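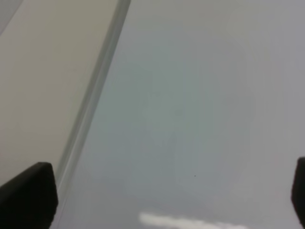
A two-finger gripper over the work surface at the Padau Institute's manipulation laboratory.

Padau Institute reports progress in teaching robots to wipe

April 8, 2018

The Padau Institute has released the results of a study on how robot arms can learn contact tasks from human guidance. The work was carried out with Nemwood, a maker of laboratory equipment, and was supported by the Sundaram Fund.

The study looked at wiping, a task that people find simple and that machines often do poorly. A robot that presses too lightly leaves marks behind. One that presses too hard may stall, or may turn the tool in its grip. The correct pressure also changes over the course of a single stroke, as the arm reaches farther from its base.

Researchers recorded 3,247 guided strokes over a period that began in October. In each one, a trained operator moved the arm through the task while the system stored the position of the joints and the view from a camera near the gripper. A learning program then used these records to predict the next short movement from the current view.
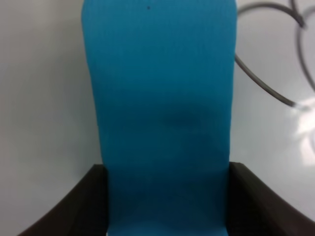
Grip was the first matter the team had to settle. A tool that shifts between the fingers changes the contact angle, and the program must then correct for an error that it did not cause. In the Padau setup the two dark fingers close on the lower end of the blue piece from either side, which leaves most of its length in view of the camera. The program can therefore estimate the angle of the tool from the image alone, with no added force sensor. Earlier versions of the method relied on a fixed tool mount and could not be moved from one arm to another without new measurements.

The method was tested in 1,000 trials that were not part of the training records. According to the institute, the robot completed the full wiping path in most of them, and the rate of completion was well above that of the earlier fixed-mount system. The team reviewed the failed trials by hand and found 47 in which the arm stopped before reaching the surface. Glare was judged to be the main cause in that group – bright reflections on a glossy surface can hide the point where the tool and the surface meet.

"Our aim was a method that a small laboratory can repeat with the equipment it already has," said Matúš Kratochvíl, who led the study. "The records are short, the training is modest, and the operator does not need a background in programming." 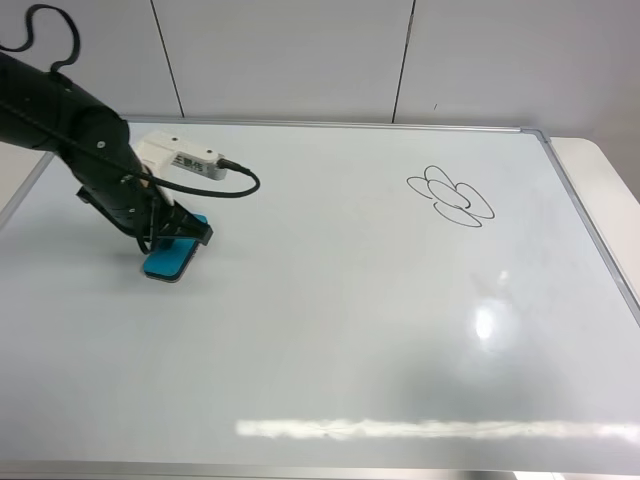
Dr. Kratochvíl added that the present results apply to flat surfaces only. Curved and tilted surfaces require the arm to change its wrist angle during the stroke, and the current records contain too few examples of such movement. A second round of recording will address this gap.

The next phase will be carried out at the Sustongate campus, where four arms will be trained on the same set of records. Researchers there will examine whether a program trained on one arm can be used on another without further guidance from an operator. The institute expects to make the stroke records available to other research groups on request once that phase is complete.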